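Ticket 49 — Sock hanging demo, open day at Restside
Status: Open, watching
Reported by: Demo desk
Opened: May 2023

Problem
Visitors arrive at the table every 20 minutes or so and the demo has to restart clean each time. During setup the right gripper was slow to release. The Mabula script logged a grip fault at cycle 100 and again at 200, both on release.

Checked first
Firmware matches the Esovska build. Finger travel is normal with nothing in the grip. Went to the wrist camera next.

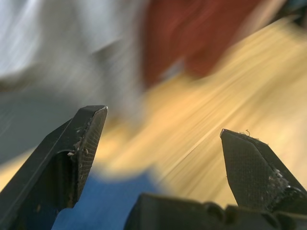 Wrist view, gripper open. White flecks under the left fingertip, powdery residue and a thread on the right finger.

Lint on the pads is my first guess. The Rutell manual says to clean them every 1,000 cycles, but it doesn't say anything about fabric. Added to the start-of-day list: wipe both pads with a dry lint-free cloth, then run the open/close test twice. Do not use compressed air with visitors at the rope.

Second item, hanger position. The script has the clip positions stored, and they shift if anyone bumps the hanger between groups.
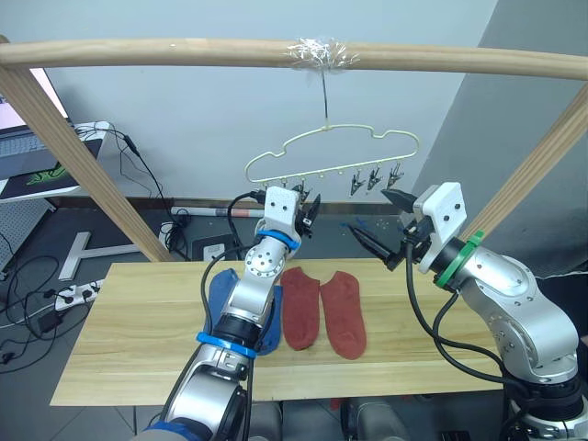

Let it settle before pressing start. If the clip check fails, re-teach the first clip and leave the others alone. Re-teaching all of them takes almost as long as a full run and the group walks off.

Third item, talk track. The presenter was explaining the clips while the arms were still handling socks on the table, and people asked what they were supposed to be looking at. 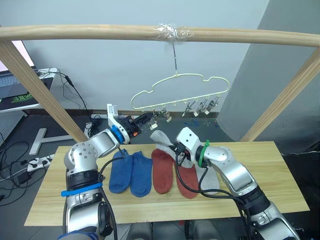

The talk track should follow the arms. Start with sorting by color and save the clips for later. With the blue and red pairs flat on the table and the right gripper holding up a grey sock by the cuff end, there is plenty to point at already. Script on the clipboard has been changed to match.

Still to do
Compare release times before and after wiping the pads. Order spare pads. Keep ticket open until the September visit.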